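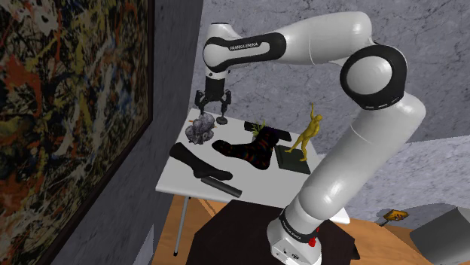

A simulated Franka Emika arm above a table of household objects, including two socks and a golden figurine.

Demonstration gathering is the patient business of collecting worked examples from which a robot may learn a task, such as picking up a sock and laying it somewhere else. A person usually guides the arm, in the flesh or in simulation, while its movements and camera views are stored side by side.

The Oden collection, begun in February by Mei-kuen Ko and Timothée Roussel, holds 264 such examples, all made in simulated rooms and spread rather generously over seven tasks. Clumsy attempts are kept too, marked as such, so that a learner can be shown the difference.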